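Kirnamcombe Handgreifer Suvar — Aufbau- und Bedienungsanleitung

Kapitel 4: Die erste Aufnahme

Stand: 26/01/2019

Jetzt kommt der schöne Teil! Der Suvar ist zusammengebaut, der Akku ist geladen, die Software Melitz läuft auf dem Rechner (falls nicht: zurück zu Kapitel 3). In diesem Kapitel nehmen Sie den Greifer zum ersten Mal richtig in die Hand und zeichnen eine kurze Bewegung auf, die später ein Roboterarm nachfahren kann.

4.1 Arbeitsplatz vorbereiten

1. Stellen Sie einen Tisch so auf, dass Sie von mindestens zwei Seiten herankommen. Die Tischkante darf ruhig im Bild sein.

2. Schalten Sie das Deckenlicht ein und lassen Sie es während der ganzen Sitzung an. Wechselndes Licht ist der häufigste Grund für Sprünge in der Spur.

3. Legen Sie einen leichten Gegenstand mit gut greifbarem Rand oder Bügel bereit. Körbe eignen sich wunderbar, Pappschachteln auch. Glas und blanke Metalldosen heben Sie sich bitte für später auf.

4. Achten Sie auf einen Hintergrund mit Struktur. Regale, Fliesen, Mauerwerk — alles willkommen. Vor einer einfarbigen Wand findet Melitz zu wenige Anhaltspunkte.

Hinweis: Der Abstand zwischen Greiferspitze und Gegenstand sollte beim Start mindestens 30 cm betragen.

4.2 Finger prüfen

1. Schalten Sie den Greifer ein und warten Sie auf den kurzen Signalton.

2. Drücken Sie den Griff langsam durch und lassen Sie ihn wieder los. Die beiden Finger müssen gleichmäßig laufen, ohne zu haken.

3. Öffnen Sie in Melitz die Live-Ansicht. Die schwarzen Fingerpolster mit ihren fein gerippten Innenflächen gehören in die untere Bildhälfte, dahinter muss der Arbeitsbereich frei zu sehen sein. Das Bild ist stark gewölbt und zum Rand hin dunkel. So soll es sein, die Software rechnet die Wölbung heraus.
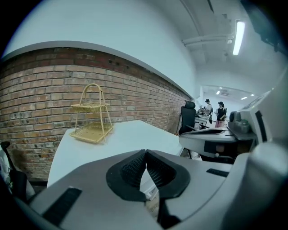 Sepp hat uns nach den ersten Wochen mit dem Suvar geschrieben, er habe die krummen Linien anfangs für einen Fehler gehalten und zweimal neu kalibriert, ehe er einfach losgelegt habe. Inzwischen wolle er auf den weiten Blickwinkel nicht mehr verzichten, nur die Live-Ansicht dürfe gern einen Schalter für die entzerrte Darstellung bekommen.

Den Schalter gibt es seit der Juni-Version! Sie finden ihn unter »Ansicht«, dritter Eintrag. Auf die gespeicherten Daten hat er keinen Einfluss.

4.3 Aufnehmen

1. Halten Sie den Greifer ruhig auf den Arbeitsbereich gerichtet und drücken Sie kurz die Aufnahmetaste. Der Ton bestätigt den Start.

2. Bewegen Sie die geöffneten Finger zügig, aber ohne Ruck auf den Gegenstand zu.

3. Schließen Sie die Finger, heben Sie den Gegenstand eine Handbreit an und setzen Sie ihn an anderer Stelle wieder ab.

4. Öffnen Sie die Finger vollständig und ziehen Sie den Greifer zurück.

5. Drücken Sie die Aufnahmetaste noch einmal. Melitz legt die Datei an und zeigt die Spur als farbige Linie im Raum. Dieser Moment macht uns im Werkraum immer noch Freude — man sieht die eigene Handbewegung plötzlich als Kurve, die man drehen und von allen Seiten anschauen kann.

Für eine einfache Aufgabe empfehlen wir 76 Durchgänge. Das klingt viel, geht nach kurzer Eingewöhnung aber flott. Verändern Sie zwischendurch die Lage des Gegenstands und Ihren eigenen Standort.

Vorsicht: Greifen Sie während der Aufnahme nicht mit der freien Hand zwischen die Finger. Die Feder schließt kräftig genug, um die Haut einzuklemmen.

Vorsicht: Heben Sie mit dem Suvar nichts an, das mehr als 300 g wiegt. Die Polster halten das zwar eine Weile aus, verziehen sich aber mit der Zeit.

4.4 Wenn die Spur nicht stimmt

Linie bricht ab: Der Greifer wurde zu schnell gedreht oder die Linse war verdeckt. Durchgang löschen und wiederholen.

Linie zittert: Linse mit dem beiliegenden Tuch abwischen, danach die Beleuchtung prüfen.

Melitz meldet Fehler 49: Der Speicher im Handgriff ist voll. Greifer per Kabel anschließen, Dateien übertragen, im Menü »Gerät« den Speicher leeren.

Finger schließen ungleich: Schraube an der Unterseite eine Vierteldrehung lösen, Finger von Hand ausrichten, Schraube wieder anziehen. Danach bitte Abschnitt 4.2 wiederholen.

Weiter mit Kapitel 5: Aufnahmen sortieren und an den Roboterarm übergeben.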